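Category: Robotics / Equipment planning / Data cards

# Noltach tabletop handling set – equipment and budget notes

This README goes with the Noltach recordings made at the Pledutbridge site. It covers what we bought, what we would buy again and what still needs funding. File formats are in a separate document in the same folder.

## Hands

Hands are the largest line in the budget. We priced a two-finger gripper first and ruled it out for the paper tasks.

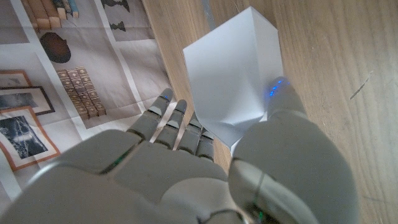 Fingertip wear should be budgeted as a consumable. Paper is light, but the tips end up close to the floor on nearly every pickup, and a folded sheet held between the thumb and the fourth finger leaves little clearance over the boards. Set aside $1,000 per hand for tips and covers. Order them with the hand, as Nistasholm ships spares on a slower schedule.

## Cameras and mounts

- Wrist cameras: one per hand, plus one spare for the pair.
- Mounts: buy metal. Our printed ones loosened and the calibration had to be redone.
- Cables: buy longer than you measure. Allow slack at the wrist and at the floor.

## Props

Props are cheap and we still underspent on them. The list has 31 items, mostly paper shapes, small toys and household pieces. Paper shapes don't last, so keep the fold templates and a ream of heavy stock on hand.
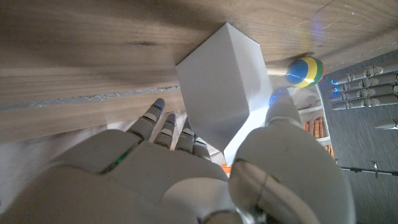 *White box and striped rattle on the wood surface, with both hands in view.*

## Budget summary

| Line | Amount (CAD) | Status |
|---|---|---|
| Fingertips and covers, per hand | 1,000 | approved |
| Cameras, mounts and cables | 3,000 | spent |
| Service plan, first year | 3,000 | quoted by Thaweesak |

The hands themselves were paid for from the capital budget and are not in this table. The service quote covers labour and return freight – it does not cover a loaner. If a hand goes out for repair, two-handed recording stops until it comes back.

## Open items

- Ask Thaweesak for a price with a loaner included.
- Replace the remaining printed mounts before May.
- Decide whether floor protection comes out of props or facilities.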